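Closville spare rooms go to work teaching robots to tidy up

The robot that will one day fold your fitted sheets is, for the moment, being taught by people who can't fold theirs.

Skornetix, which rents the upper floor of the old tax office in Closville, has spent the winter sending hand-held grippers out to ordinary homes and asking the occupants to do their chores with them. You hold the thing by the handle, squeeze, and its two fingers close on a sock. A camera mounted on the gripper sees what the fingers see. Do this for long enough and, the company hopes, a robot arm fitted with the same pair of fingers will be able to have a crack at the sock on its own.

The project is called Anora. It started with 11 households and now has 50, most of them recruited through a flyer at the library that promised a grocery voucher and "light domestic duties". Several people are understood to have read it as an offer to have the duties done for them.

Until last year the company did its teaching the other way, by remote control. An operator sat in the Closville office wearing a headset and steered a pair of arms at a bench, where there was a tea towel, a mug and very little else. The arms became good at tea towels. They were then shown a doona cover and the work went quiet for a month. Remote control also has a lag, small on paper and large when you are trying to pinch the corner of a pillowcase, and operators were going home with sore necks and a low opinion of linen.

Giving people the gripper itself did away with the lag. It also did away with the bench, and the company now receives bedrooms as they are lived in, with whatever is on the bed. Its notes to households ask that rooms not be cleaned up beforehand. Compliance with this instruction has been described in the company's newsletter as "excellent".

A session runs for 13 minutes, a length arrived at after the first households were asked to do half an hour and began inventing reasons to answer the door. Each is given a single job. Make the bed. Put the clothes in the basket. Take everything off the chair, a job that in two homes had to be split over several visits.

There are rules. Fingers of the human sort are to stay out of the way as much as possible. A dropped item should be picked up again with the gripper and without commentary, though the recordings carry no sound and the commentary is believed to be extensive. Going slowly is encouraged. Going slowly in a manner intended to make a point about the voucher is discouraged, on page two.
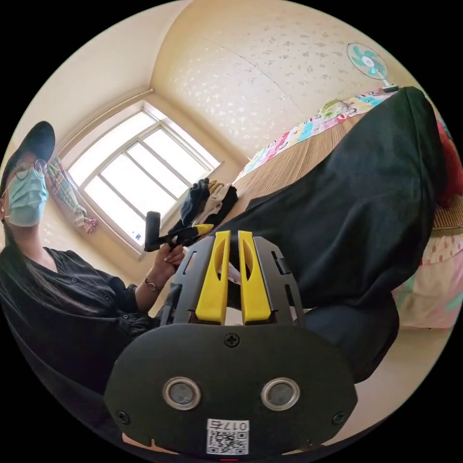 Bedrooms remain the hardest room in the house for Anora, harder than kitchens, where things at least keep their shape. Cloth has no fixed outline, and a heap of it has several at once. A pile like the one near the window, with a navy garment, something in tan and something in black all heaped together, has to be read as separate pieces before the yellow fingers can go after any of them. Dark clothes on dark clothes are worst, and Closville in winter wears a lot of black. Patterned bedding brings its own trouble, and the brighter the cartoon print, the longer it takes the software to decide where the blanket stops and the pillow starts.

The first attempt by a robot to repeat the household lessons was held in the office in June, using a second-hand bed and a basket. It put away a T-shirt, then a second T-shirt, then tried for some time to put away the mattress. Staff called this encouraging, and the mattress has since been strapped down.

The code that turns the recordings into movement is named Đinh and is up to version 2. A third is due once the next households have sent their grippers back. Nearly all of them have been returned so far, and the company would like to hear from the rest.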